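Getting a musty smell out of a second-hand sofa?

Asked in Home & Garden, July
3 answers

I picked up a used Lestodell two-seater last month (bargain, 60 quid!) and it's lovely to sit on but it smells like a damp shed. I've had the windows open for days and gone over it with the hoover, no change. The covers don't come off, I've checked. Any ideas before I give up and take it to the tip?

102 views

Answer 1
Bicarb! Get a 500g box, shake the lot over it, rub it in a bit with your hand and leave it overnight. Hoover it up in the morning. I had to do mine twice, and the second go was the one that did it.

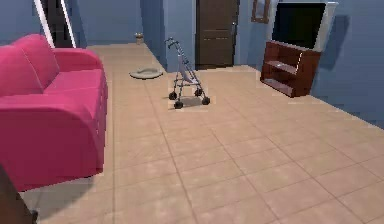

If it's still whiffy after that, mix 300ml of white vinegar with the same of water and mist it on lightly. Try a hidden bit at the back first, my old Tagle armchair went patchy. The vinegar pong goes in a day or so.

Answer 2
febreze

Answer 3
Have a look underneath. Ours was the lining, not the fabric, so I pulled the staples, binned it and put new stuff on. Vumier sell it by the metre.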